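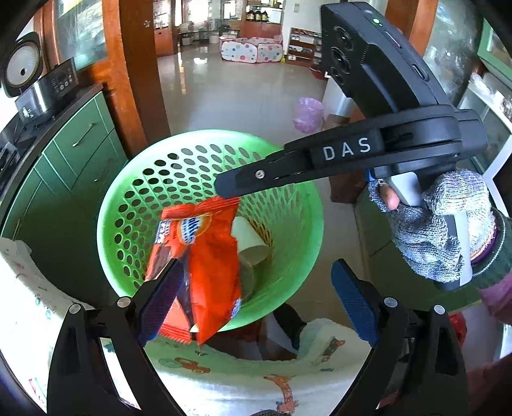
Chapter 5
When the Grip Lets Go: Faults in Picking Up and Putting Down

If you have worked through the first four chapters in order, you will by now have a fair idea of how a gripper is built, how it is told to open and close, and how a person's movements can be recorded and handed on to a machine as something to learn from. All of that was written as though things went well. We did this on purpose, as it is very hard to follow how a thing works when every second paragraph stops to tell you how it breaks, but it does leave a rather rosy picture, and we should like to put that right over the next thirty pages or so.

Let us begin with a small and quite undramatic accident. A household sorting machine, which we shall call by its workshop name of Stirulia, had been taught to clear light rubbish from a kitchen and drop it into a basket. It had learned from people doing the same job with hand-held grippers, and it had learned well. Paper cups went in, plastic cups went in, and on a good afternoon you could leave it to get on with things while you made the tea. Then one day in July it was given a snack wrapper to put away. The fingers closed, the arm swung over, the fingers opened, and the machine reported that the job was done. The wrapper was still lying across the rim. The arm came back with the next item, caught the loose end on its way past, and carried on with a strip of film wound into the finger joint until the motor overheated and shut itself down.

No harm came to anyone, and the repair took less than an hour. But do please stay with this story for a while, as we shall be coming back to it all through the chapter, and there is a good deal more in it than a jammed joint.

Think first about what the machine knew. It knew how far apart its fingers were, and it knew how hard they were pressing. A paper cup pushes back a little when you squeeze it, so a closed grip on a cup gives a clear reading. A wrapper is so thin that the fingers end up very nearly touching whether it is there or not. When the people at Haltard, who looked after the machine, went back through 700 of its recorded drops, they found 62 in which the signal for "released" had been given although something was still hanging from a fingertip or from the edge of the basket. Most of these had sorted themselves out by luck, the item sliding in on its own a moment later, and so they had never been looked at.

This brings us to a word you will need. A fault is whatever is wrong inside the system, and it may sit there quietly for months. A failure is the moment when the system stops doing what it ought to do, where somebody could see it. In our story the failure was the motor shutting down, and the fault was a release check that relied on finger position alone. People mix these two words up all the time in ordinary talk, and there is no great shame in that, but in a fault report the difference matters, and you will be asked to keep them apart in the exercises.

Section 5.1 looks at thin and floppy objects and why they are so troublesome to hold. In section 5.2 we turn to false reports of success, using the Haltard records. Section 5.3 deals with overheating, stall limits and the stop button, and you should read it before you go anywhere near the bench work in section 5.4.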